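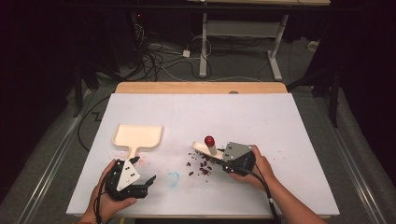

Grovlow is a small school of housekeeping in Brastton. We teach adults and young people over fourteen how to clean, sort and put away, and we begin with the table, where most of the small dirt of a home is made. The first exercise of every course is dry spills. A student who comes to us for the first time usually expects a mop and a bucket, and is a little surprised to get beans. We like the small dark red ones, which show very well on a white board and roll away as soon as you are impatient with them. For collecting them there are two cream-coloured pans, a larger flat one with a raised rim and a smaller scoop. The faint lines on the board are useful too, as a student can finish one section before going to the next.

How we started

The school was opened in 2000 by Brigitta Rainer, who had worked for many years as head housekeeper in a hotel on the Eren road. She had trained new staff there in the corridors, between two departures, and she thought that this work deserved a proper room and enough time. She rented two rooms above a bicycle shop, bought second-hand tables and wrote the first lesson plans by hand. Some of these plans we still use, with the coffee stains on them.

Stefaniia Stetsiuk came as a student and stayed as a teacher. Today she leads the daily work of the school and Brigitta teaches the linen course and the advanced evenings. Stefaniia has also written most of the pages of this website, so if you find a mistake in the English, please write to her and she will correct it with thanks.

What we teach

Our basic course has the name Dendero. It consists of 40 lessons, and it goes through the home in the order in which a day goes: the breakfast table, the sink, the worktop, the floor under the table, the hallway, the bathroom, the bed. After that come the cupboards. Many students tell us that the cupboards were the part they were afraid of, and I understand it, but when you arrive there you have already learned to look at one shelf at a time.

The dry spills take the whole first lesson and half of the second. We work with beans, lentils, rice, sugar and at last flour, in this order. With beans you learn where to put the pan and how to bring the pieces to it without pushing them over the side of the table. With rice you learn patience. With sugar you learn that a surface which looks clean should be felt with the hand. Flour we do with a slightly damp cloth folded in four, and only after all the rest has been lifted.

There are some rules which we repeat so often that former students write them to us on postcards:

Start from the outside and work towards the middle of the spill.
Choose the pan before you begin, and keep the second one close.
Hold the pan flat and still, and let the other hand do the moving.
Empty it before it is full.
Look at the table once more from the side, with your eyes low.

Besides Dendero we have shorter courses. The linen course is for ironing, folding and mending of small holes. The pantry course treats jars, labels, dates and what to do with the half packets at the back. In June we give a course outside in the yard about cleaning garden furniture and windows, if the weather allows it. The price of every short course is 88 euros and includes materials, tea and a printed booklet. For the price of Dendero please ask us, as it depends on whether you come in the mornings or in the evenings.

Our rooms and our things

We moved from the bicycle shop some years ago and are now on the ground floor, in the street behind the Brastton post office. There is one kitchen with two sinks, one room for linen and one room which we call simply the table room. We try to have there the same kind of things that people have at home. A student should be able to go back and do the exercise in the same evening, with a pan from the cupboard under the sink and a handful of beans.

For the same reason we do not sell cleaning products and we do not recommend a brand. In the booklets you will find words like "a mild soap" or "a soft brush", and this is meant exactly so. We keep our own pans for a long time. They are washed after the lesson and dried standing up, and a pan whose front edge has become rough goes to the garden course, where it can still be used for leaves and soil.

The beans for the exercises are kept in jars with a label that says they are for practice. They are never cooked. Please do not take them home for soup, also when they look very nice.

Who comes to us

Our students are people who have moved into their first flat, people who want to work in a hotel or a care home, parents with a child who should learn it too, and quite many who have retired and now have to do the work that another person in the family did before. Some come after an injury of the hand or the arm and want to practise small movements. We are not therapists and we say this clearly at the beginning, but everybody may work at their own speed, and the beans will wait.

The language of the lessons is simple English. Brigitta can also explain in German and Stefaniia in Ukrainian. If you don't know a word, please point at the thing, we do this ourselves all the time.

Visiting us

You are welcome to look at a lesson before you decide. Morning lessons start at half past nine and evening lessons at six. Ring the lower bell, the upper one belongs to the dentist. Bring flat shoes and an apron if you have one, otherwise take one from the hooks beside the door. Long sleeves should be rolled up, and rings can be put in the small dish on the window sill.

The office is open until four in the afternoon. At lunchtime we are often in the kitchen and don't hear the telephone, so please leave a message with your name and number, and Stefaniia will call you back.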